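Trekivholm Deposition Kit
Sold by Prestport Legal Equipment

Category: Court reporting and law office hardware
Condition: New
Ships: Base unit, 2 table microphones, foot pedal, power supply, carry case

We sell this kit, and we think it's decent. We also think the maker's brochure oversells it, so please read this page before you order one for your firm.

What it does

The Trekivholm records sworn testimony. Each microphone goes to its own track, and a third track holds the mix. The base unit writes to two memory cards at once, so if one card fails in the middle of a witness's answer you still have the other. That is the best reason to buy it, and the brochure gives it one line on the back page.

Tracks are saved as ordinary audio files. You don't need the maker's software to open them, and we would not have stocked the kit if you did.

What the brochure says, and what we found

"Courtroom-ready transcripts in minutes." We don't know what this means and we asked twice. The software makes a rough draft. It gets short answers mostly right and long objections mostly wrong. When two lawyers talk over each other, which in our experience is most of the afternoon, it gives all the words to one of them. A draft like that can help you find a passage. It is no substitute for a certified reporter, and you should check your own state's rules on who may record a deposition and how notice must be given.

"Tamper-proof." The unit stamps each file with a check value when you press stop. Change the file later and the value no longer matches. That shows a change was made. It doesn't stop anybody from making one, and it says nothing of what happened before the button was pressed. "Tamper-evident" would have been the fair word.

"Works in any room." We tried it in a carpeted conference room and it was very good. We tried it in a tiled hallway office with the heat running and it was poor. Bring the soft table pads if you have them – the microphones pick up every pen click through bare wood.

"All-day battery." Almost 4 hours with both microphones on. Plug it in.

The foot pedal

Fine for playback. The cable is too short for a standing desk. Pedals made by Grorkeo also fit the port, and we like them better, though they cost more and the rewind step can't be changed.

Should you upgrade from the Sýkora?

Probably not. If you already own the older Sýkora recorder and it works, the sound is close enough that our two listeners couldn't agree on which was which. The second card slot is the only real gain. Firms that handle a lot of out-of-town testimony may find that worth the money. A solo office that takes a few depositions a year likely won't.

Returns and warranty

You have 17 days to send it back, opened or not, as long as the case and both cards are in the box. Wipe the cards first. We can't accept a unit with client recordings on it, and we will call you to come and get it if one arrives. The maker's warranty covers the base unit and power supply. It does not cover the microphones, which are the parts people drop.

The maker has promised a software update in February that will label speakers by name. We'll change this page if it arrives and does what they say. Please don't buy the kit on the strength of it.

Questions about bulk orders for public defender offices or county law departments go to Larasati Wibisono at the Prestport sales desk.

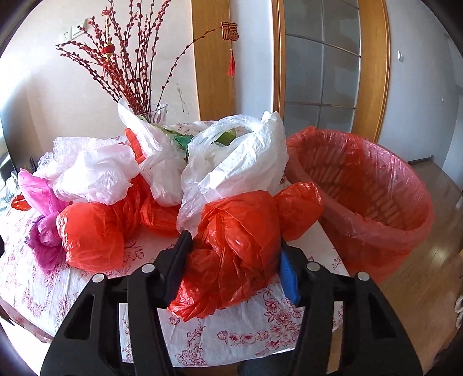
Product notes by Glenys Birkett | Page last checked 6th January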